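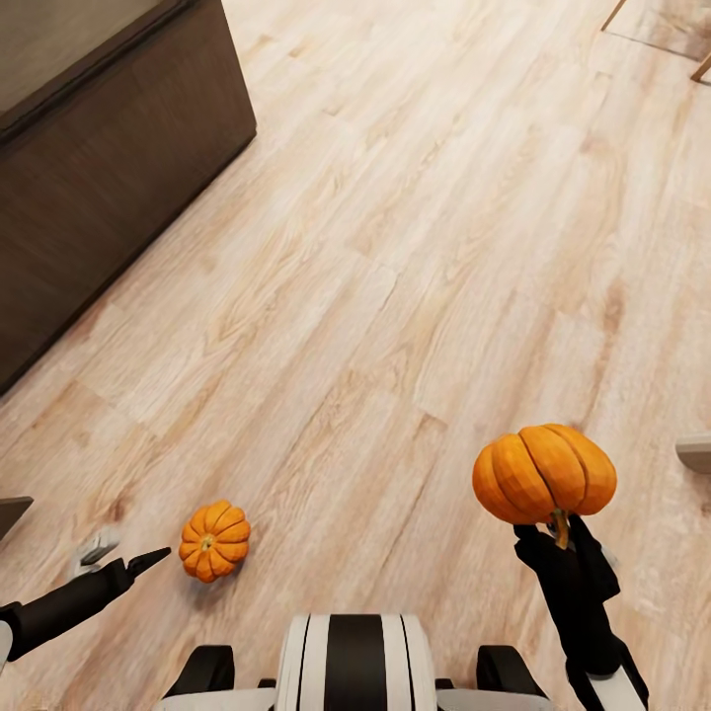
Estell Building: Kitchen and Floor Replacement Enters Second Phase

Monday, July 21, 2025
By the Office of Residential Services
28 shares | 5 comments

The Office of Residential Services has completed the first phase of interior replacement work at the Estell building and will begin the second phase in August. The work covers kitchen cabinets, flooring and interior doors in all apartments on the north side. Residents of the Bergeron building are not affected at this time.

In the first phase, 28 apartments received new floors and base cabinets. The remaining north-side apartments will be scheduled by stairwell, beginning with the one nearest Grollia Street. Each household will receive a written notice at least eight days before work starts. The notice will give the dates of entry, the name of the contractor and a telephone number for questions.

Work in a single apartment is expected to take five working days. Residents may remain at home during this period, although the kitchen will be out of service for most of it. A shared kitchen on the ground floor of the Drinau annex will be open to affected households from early morning until late evening. Keys may be collected from the front office on presentation of the written notice.

Residents are asked to empty all lower cabinets and to remove rugs and small furniture from the rooms listed in the notice. Heavy items - beds, wardrobes, upright pianos - will be moved by the contractor. Households that need help with packing should inform the office when they receive their notice. Boxes are available at no charge.

Rent will not change as a result of this work. The project is paid for from the building reserve, which was approved for this purpose in December. A one-time credit of $359 will be applied to the account of each household whose kitchen is out of service for longer than the period stated above.

Requests for a change of date must be made in writing and will be granted where the contractor's schedule allows. Forms are available at the front office and in the Bergeron lobby. Questions about the south side of the Estell building will be addressed in a later issue, once the inspection of those apartments has been completed.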